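Object-level resampling for grasp evaluation in simulated kitchens
Speaker notes, March 3, 2024

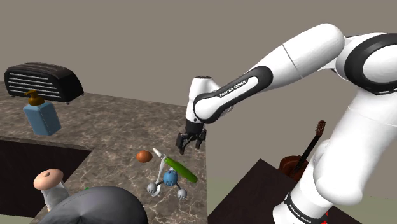 A comment from the Plosorska review, to be read out before slide 2: if every object in the set is replaced at once, a drop in success rate cannot be assigned to geometry, placement or clutter, and the benchmark measures very little.

Slide 2. The objection holds for our first version, the one we showed in May. Objects, poses and counter layout were all drawn together. The current version, Urneo, changes one factor per block and holds the other two at a fixed seed.

Slide 3. Setup. Simulated Franka arm with a parallel gripper, marble counter with a sink opening. Point out the green-handled utensil and the molecule toy. They overlap, and overlap is the condition the rest of the talk is about. The toaster and soap dispenser stay at the back of the counter in this layout.

Slide 4. Protocol. 500 base layouts. Each is resampled 12 times per factor. The policy is frozen. A trial ends on a stable lift, a collision with the counter, or the step limit. Give the step limit, 272, because someone will ask.

Slide 5. Main result. Changing pose alone has a small effect. Changing shape alone has a larger one. Adding overlap while keeping shape and pose family fixed has the largest. Leave the plot up while explaining the error bars, which are bootstrapped over layouts and not over trials.

Slide 6. Comparison with the Havon baseline. Same ordering of factors, wider intervals. Havon was run on 200 layouts only, so do not compare the absolute rates.

Slide 7. Failure types. With thin parts, such as the sticks of the molecule toy, the usual error is closing on the wrong object. With rounded parts it is slip during the lift. The Ebihara contact model overstates friction on small spheres. State this before the questions start.

Slide 8. Open points. No real-arm trials yet. Lighting is fixed throughout. Layout seeds and the resampling script are in the repository, link on the last slide.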